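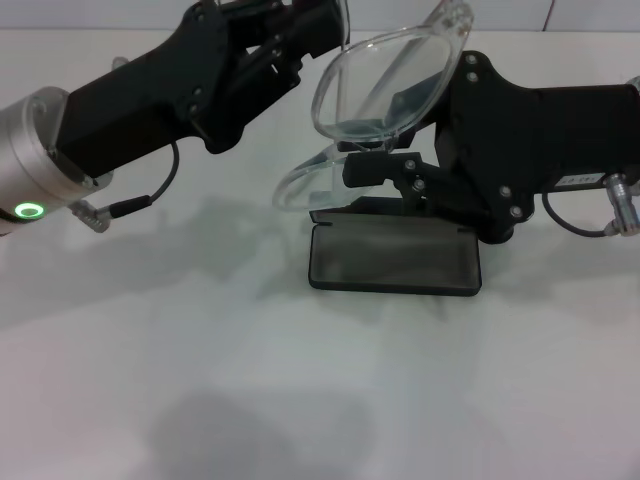
Week 2: Looking After Your Eyes in the Craft Room

Welcome back, everyone, and thank you for the lovely turnout at Geludbridge in March. I promised we would spend a whole session on eyes before anybody picks up a chisel, and I know a few of you were hoping to get straight to the carving (I do understand!), but bear with me, it goes quickly.

What can get into an eye

Most of the trouble in a home workshop comes from small, dry, ordinary things: sawdust, a flake of old varnish, a bit of wire that jumps when you snip it. Then there are splashes, mostly from finishes and cleaners. Wire is the one people forget. If you are cutting it, hold both ends, or drop a rag over the loose one, and point the cut toward the floor.

Choosing a pair

Clear lenses are what you want indoors. Look for a safety rating marked on the lens or the frame - your everyday reading glasses don't have one, however sturdy they feel. Try the pair on and look down, as you would at your work, and see whether it slides. If you wear prescription glasses, ask for the kind that fits over them. For anything that splashes you need goggles that seal around the eyes, and for the lathe a face shield over your glasses.

Cleaning and keeping

Rinse first, always, and only then wipe with a soft cloth. Wiping dry dust across a plastic lens scratches it, and a scratched lens is tiring to look through, so people push it up on their forehead and there it stays. Put the pair back in its case when you finish, folded, with no pencils or screws in there for company.

If something does get in

Don't rub. Rinse with plenty of clean, lukewarm water for at least fifteen minutes if it was a chemical, and get medical help right away. Anything stuck in the eye is left alone and goes straight to the emergency room.

Before next time

Please read section 4 of the Teltero course booklet and bring the pair you plan to wear, so we can check the fit together over coffee.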